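Notebook, gear bench
December

Entry started 9:30 am. Picking up from the previous page, where I stopped at the idler that would not go on.

Status of the Dimitz reducer: the housing is cleaned out, the old grease is in the waste tin, and the four ring gears from Hadgu are unpacked and checked against the drawing. Bores are fine. One has a small burr on the inside edge, which I took down with the fine stone and then wiped. I marked the bag with a B so it doesn't get mixed up with the others.

What is left is the carrier practice. Walid wants the assembly order settled before we touch the real carriers, because the real ones are hardened and expensive to scrap. So we are using the white practice plates and the small spur gears, and working out the order on those. A practice plate is a flat ring with a big hole in the middle. Gears sit on it near the rim and stick out past the edge a little, as they do on the finished part, so the mesh with the ring can be felt by hand.

9:50. Went through the gears in the blue drawer. Mixed stock again. Somebody has put the Kiteslow leftovers in with the Varach ones and they are close enough in size to fool you. The Varach gear has a slightly wider hub. If you put the two side by side on a flat surface and run a fingernail across the faces you feel the step. Sorted them into two tins and wrote on the lids. Please keep them apart.

Three went into the scrap box for nicked teeth. One more is doubtful and I left it in a bag with a note for Sheyla to look at with the loupe.

10:15. Pin fit. The drawing calls for a sliding fit and on most of the practice plates we have it. On two of them the pin is tight and the gear has to be pushed down, which is how the last one got cocked and stuck. My own fault: I pushed on the teeth at one side. Push on the hub, straight down, with a thumb or with the nylon drift. If it stops partway, lift it off and start over. Do not tap it.

Cleaned the two tight pins with the gray pad and a drop of light oil. One came good. The other is still tight near the base, so there may be a bit of flash where the pin meets the plate. I'll ask for it to be redone instead of sanding by eye.

10:40. Order of assembly, first version, as Walid and I tried it:

Plate down on the mat, pins up.
Wipe the pins.
One drop of oil on each pin, no more.
First gear on, hub side down, spin it with a fingertip.
Second gear on at the neighboring pin, spin it.
Remaining gears, going the same direction around the plate.
Check each one again after the last is on.
Lower the ring over the whole thing, turning it slowly back and forth until the teeth drop in.

The last step is the bad one. With the ring coming down over all the gears together, one of them is always a half tooth out and the ring hangs up on it. You then reach in through the middle, nudge the gear, and by that time the ring has tipped. Walid got it on the third try and I got it on the sixth. Neither of us would want to do it all day.

11:10. Second version. Put the ring down first, flat on the mat, then lower the plate into it with no gears, then drop the gears into place one by one from above. Works nicely on the practice set since the plate is open on that side. It will not work on the real carrier, which has a top flange over the pins. I had forgotten the flange. Walid had not, but let me finish.

11:30. Third version, Sheyla's. Gears on the plate as before, but before the ring comes anywhere near it, turn each gear so a marked tooth points straight out. She put a dot of white paint marker on one tooth of each gear. Line up all the dots, then lower the ring with its own mark at the first gear. It dropped on first time for her, first time for me and second time for Walid, who had let one gear turn while he was picking up the ring.

This looks like the one to keep. Problem: the tooth count on the ring has to divide evenly by the number of gears for all the dots to point straight out. It does on the practice set. I need to check the drawing for the real one before we get too pleased with it. If it doesn't divide, each gear needs its own angle and we would want a paper template under the plate.

Dots wear off with oil on the fingers. Scribed mark might be better. Sheyla says no scribing on anything that goes in the finished unit and she is right, so for the real gears it would have to be a marker that survives a wipe.

12:00 to 12:45 lunch.

12:45. Bench notes. The black mat is staying. We tried the bare white tabletop for a while last month and small parts skated off it, and under the lights you lose the edge of a white plate against a white table altogether. On the black you can see the rim and you can see the hole. The mat is getting scuffed and marked up though, more so toward the front and the right. Wiping doesn't take the marks out. They don't bother the work. If a new one is ordered, get the same dull finish, as the shiny sample from the catalog threw glare back at us.

Lights: too strong toward the back of the table. I turned one lamp away and taped a note to the switch. Someone can move it back if they need it for the inspection work.

1:05. Repeat runs of version three, from a bare plate, to see where the time goes. Going around the plate in order was fine for the first two gears. After that I found I was reaching over gears already seated, and my sleeve caught one and lifted it. Tried it again turning the plate after each gear so the open pin is always nearest me. Better. The plate slides on the mat well enough to turn with two fingers, and the seated gears stay put if you turn it slowly.
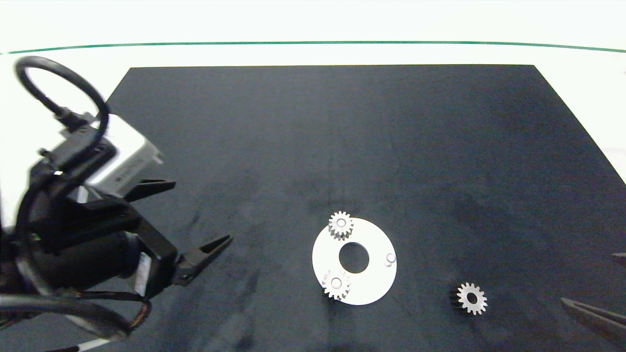 Practice plate on the black mat, two spur gears on it, upper left and lower left.

1:40. Left-handers: Walid goes around the other way and it makes no difference to the fit. The written order should say "next pin over" and leave out clockwise.

Spin check. A good gear on a clean pin with one drop of oil coasts a little after you let go. A bad one stops dead. Too much oil also makes it stop early, which confused me until I wiped one down and tried again. I want a proper pass or fail for this, and the only thing I can think of is a small weight on a thread around the hub. Will try it with a washer. Not today.

2:10. Sheyla looked at the doubtful gear. Raised edge on one tooth, on the flank where it would run. Scrap box.

She also asked why the ring needs to go on last at all if it could be split. It can't be, the Dimitz housing locates on the outside of it. Writing this down because it has come up before and will come up again.

2:25. Looked up the real tooth counts. They do divide evenly, so the dots will work with no template. Good. Walid checked my arithmetic on the whiteboard and got the same.

Still open:

Redo the practice plate with the tight pin. I have put red tape on it.
Find a marker that takes a wipe with the degreaser. Sheyla has one to try on a scrap gear overnight.
Make the washer weight for the spin check.
Write out version three cleanly and put it in the sleeve at the bench. Old sheet is to come down at the same time, or people will keep following it.
Ask Hadgu about the burr. It is small, but I'd like to know if it is only the one.
More tins with lids. The open trays are how the stock got mixed.

2:50. One more thing on handling. When you take the gears off the plate, lift each one straight up by the hub, same as going on. I saw one being pried off with a screwdriver this morning and it left a mark on the plate. The plates are only for practice but a raised mark under a gear makes it sit crooked, and then the next person spends their time chasing a fault that isn't in the gear.

Wiped down the tools and put the drift back in its slot. Oil bottle is low, spare is under the sink. Next entry starts with the marker result.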